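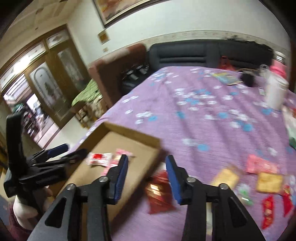 Keep the Snacks in a Tray

By Desmond Kincaid

I have come to believe that a household's snacks should live in one shallow cardboard tray, and that the best place to sort them is on a bed.

Most people I know use a tin or a deep jar. I did too, for years. The trouble with a tin is that you only ever see the top layer. Biscuits go in, more go on top, and by September there are packets at the bottom that have turned to crumbs.

A bed gives you room. Tip the lot out on the bedspread and you can tell the biscuits from the sweets straight away. A kitchen worktop is usually half taken up with other things, and small packets slide off it.
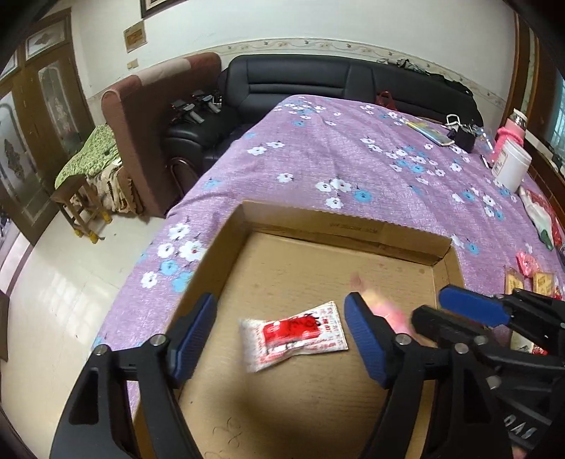
Reading time: 3 minutes

The tray should be plain brown cardboard with low sides. One small packet lying on the bottom is easy to find and easy to pick up, even a shiny red and white one that would vanish in a full drawer. I would not pay for a plastic organiser. My local shop, Sakalauskas, sells one for 855, and it has lids, which means the children leave the lids off.

My neighbour Ojārs Žukauskas disagrees. He says food has no business in a bedroom, and that a jar keeps biscuits crisp. He has a point about loose biscuits. Wrapped ones are another matter, and everything in my tray is wrapped.

I sort ours on Friday, before the shopping is done. Anything close to its date goes at the front, and whatever is left over goes into lunch bags the following week.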